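Plillimel Hand-Held Gripper Pair, kit version

Two hand-held grippers, left and right, for recording manipulation tasks at a bench. Supplied as a kit for assembly at home or in a shared workshop. Printed parts are finished; no printer needed.

Jaw opening: 100 mm
Finger length: 60 mm
Fasteners: 27 per gripper, M3, hex key included
Cable: one per gripper, strain relief at the rear of the body
Finger options: angular or rubber-faced, interchangeable
Price: $127 per pair, shipping extra

Assembly takes an evening. Fit the fingers before closing the body - the linkage pins can't be reached afterward. Route the cable over the back of the hand and leave enough slack to reach across the table. Check that both jaws close evenly before tightening the last screws.

Marker plates are sold separately. Units shipped before April use the older plate mount and need the adapter from Hinds. 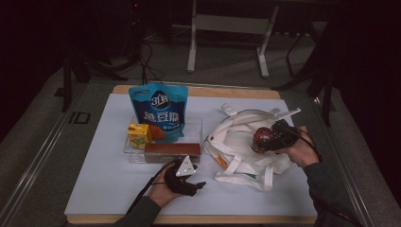
Packing task on a white board: snack pouch and juice box in a clear tray, canvas tote to the right.

Build notes by Laiba Bugti and Flynn Henare, Clernham workshop. Last revised Aug 24, 2020. Spare fingers and linkage pins ship from Drulenberg - order by part number, left and right are different.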